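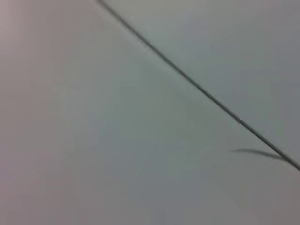 Vavis Bread & Table, Unbridge shop
Staff meeting, March
Back room, started 4:10 pm, done by 5:30

Present: kitchen (2), counter (3), deliveries, buying. Weekend counter sent comments ahead, read out under item 3.
Apologies: accounts. Numbers were left on a sheet.

1. Last minutes

Read, agreed. One fix: the Fitzgerald standing order is Thursday pickup, not delivery. Deliveries asked for this to be written down properly this time. Written down.

Carried over from last time:
- Oven timer label. Done.
- New price cards for the long shelf. Not done, see item 6.
- Drawer under the till sticks. Still sticks. Planed once, sticks at the other end now.
- Spare key to side door. Found, on the hook.

2. Numbers

From the sheet. 373 loaves sold the week before, all kinds. Of those 202 were the plain white and the seeded together, so more than half, no surprise. Rolls not in that figure. Twists not in it either, they get rung up under "other", which buying says makes the sheet useless for item 4. Counter says there is no twist button. Agreed we need a twist button.

Waste down on the week before, up on the week before that. Kitchen thinks the Tuesday rain did it. Short discusion, no action.

Flour price going up again from the mill. Buying to ring Grovel and ask what they'd do on 100 sacks over the year if we commit now. Storage is a question, the dry store takes nothing like that at once. Ask about split drops.

3. Front table and baskets

Long item. Weekend counter comments first:
- Wire trays look cheap and the crumbs go straight through on to the table.
- Customers lean over the trays to reach the back row.
- Linen liners look good till ten o'clock, then they look like laundry.
- Can we please stop using the cake stand for rolls.

Kitchen doesn't mind what the bread sits in as long as it's cool before it goes in. Asked for that to be repeated to everyone including Saturday people. Repeated.

The brown wicker ones: general liking for them. Rectangular so they sit square to the table edge, corners rounded so nothing snags on a sleeve. Dark against the white top, you see the bread first thing. Braided rim is thick enough to grab one-handed. Gaps in the weave let some air in, kitchen was keener after that was pointed out. Against: seeds get in the weave. Sloping sides mean the bottom row is tighter than the top row and people forget that when filling.

Price is 39 for a set, buying has this in writing. Agreed to get one more set and retire the wire trays to the back for cooling only.

Filling, as agreed after some back and forth:
- Twists go in last and lie lengthwise, scored side up.
- No standing loaves on end at the back. They fall on the kids.
- One kind of bread per basket. Kitchen wanted two kinds allowed after 3 pm when stock is low. Allowed after 3 pm.
- Liner optional. If there's a liner it gets changed at noon.
- Half full looks fine. Two or three loaves left in a big basket looks sad, move them to a smaller one.

Cleaning: tip out, knock on the base, dry brush. No soaking. Somebody soaked one in January and it smelled for a week. Brush lives on the nail by the sink, put it back there.

Table itself: leave it white. Suggestion to put a cloth over it, voted down, four to two with one not bothered. It wipes clean and a cloth won't. Wipe between baskets as well as round them.

Wall behind the table: pale gray stays. Offer from Fitzgerald of a framed poster, thanks but no. The seam shows and counter would like it covered, kitchen says no one looks at the wall. Left as is for now, look at it when the front gets painted. 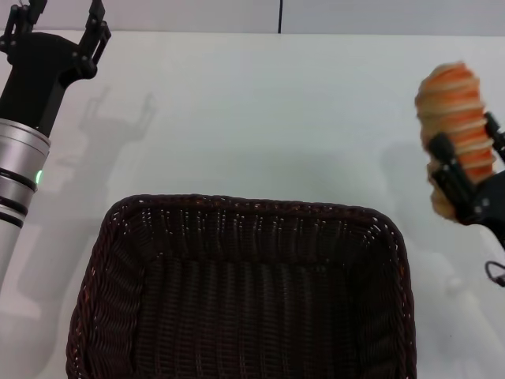
4. The twist

Kitchen reported. Current version is the elongated one, spiral scoring, crust coming up golden on the ridges and paler down in the grooves. Everybody prefers it to the February one, which was too fat and split on the side.

Points raised:
- Length. Doesn't fit the small paper bag, sticks out of the medium. Counter likes it sticking out. Deliveries doesn't, ends get knocked off in the van.
- Color. Kitchen asked if people want it darker. Counter says customers pick the darker ones first but then complain it's hard. Keep as it is.
- Name. "Twist" on the card, "spiral" on the website, "that curly one" from customers. Agreed: twist, everywhere. Website to be changed.
- Scoring takes too long on a busy morning. Kitchen to try scoring a tray at a time in place of one by one and time it.
- Tasting at the counter. Cut one up mid-morning, weekdays only, small plate. Try for two weeks.

Handling: pick it up round the middle, not by the end. The ridges flake. Use tongs or a bag over the hand, this goes for staff eating them too.

Question from deliveries whether the Fitzgerald order can swap some rolls for twists. Kitchen says yes with two days notice. Deliveries to ask them what they want, then tell kitchen, then tell the counter, in that order this time please.

5. Opening routine

Old sheet by the door is out of date, it still mentions the chalkboard. New order of things, to be typed up:

Lights, heat, till on.
Wipe table. Dry it too, damp top marks the bottoms of the baskets.
Baskets out, biggest nearest the door.
Prices in front of basket, not leaning on the bread.
Bread out when kitchen says so and not before.
Sweep after, not before, otherwise you do it twice.
Door at 7:30.

Counter asked who does what when there's only one on. Agreed kitchen brings the bread through themselves on those days. Kitchen not thrilled.

Closing: baskets emptied, brushed, stacked no more than three high on the left shelf. Leftover bread bagged and dated for the morning pickup. Tongs through the wash every night.

6. Price cards

Still handwritten, three different hands, one spells "seeded" with one e. Counter to do all of them in one go. Same card size all along the front. Allergen line at the bottom of each one, kitchen to check the wording before they go out. Needs doing before the next price change or we do it twice.

Holder clips: the little metal ones don't grip the wicker rim, they slide round. Buying to look for something that stands on its own on the table.

7. Anything else

- Side door draft. Foam strip ordered.
- Lost property box is full. One umbrella, many gloves. Clear it out at end of month.
- Radio volume. Lower before nine.
- Paper bags: down to the last box of mediums. Order today, order went in during the meeting.
- Staff bread allowance same as before, one loaf a shift, write it on the pad. Pad is missing. New pad.
- Someone keeps leaving the broom in front of the fuse box.

Actions

Buying: ring Grovel re flour, one more set of wicker baskets, card holders.
Kitchen: scoring trial, allergen wording, tell Saturday staff about cooling.
Counter: price cards, twist button, type up opening sheet, tasting plate.
Deliveries: ask Fitzgerald about twists. Longer crate for the van if there is one going.
Website: change spiral to twist.
Drawer: open to anyone with a plane and half an hour.

Next meeting same time, four weeks. Bring own mug, they're all in the dishwasher by then.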